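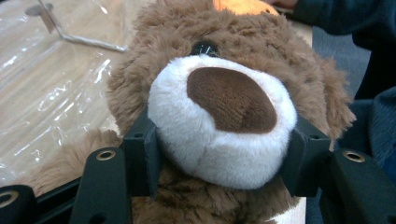 Fleltach open day, Thursday

kestrel_mn
Went to the Fleltach open day this afternoon. Parking was easy, sign-in was slow. They had 12 stations and you could try most of them. The hand-held gripper table was the busiest. You squeeze it and pick up whatever they have laid out. Worth the drive if they run it again.

dbl_hitch
Did they say how many demos they've recorded so far?

kestrel_mn
2,224 was on the whiteboard when I came in. Soft stuff and hard stuff together, I think.

rowan77
I was there in the morning. Didn't get much out of it. Squeezing a stuffed bear by the snout tells you very little about handling parts. I wanted to see the Bindero cell running and it was off until 2.

torqueandtea
Disagree. Plush is hard. It gives, it has fur all over it, and the pads have to stop somewhere sensible. A machined block is the easy case.

rowan77
Easy case is what I get paid for. We run cartons.

torqueandtea
Fair enough, but then the Leung talk was the one for you. He went over case packing for 26 minutes and took questions.

kestrel_mn
Second that on the talk. The slides are supposed to go up on the Zustance page.

dbl_hitch
Are the gripper pads something you can print at home?

kestrel_mn
They looked printed to me. Black plastic, threaded inserts in the arms. I didn't ask about files.

rowan77
If the slides show up, post the link.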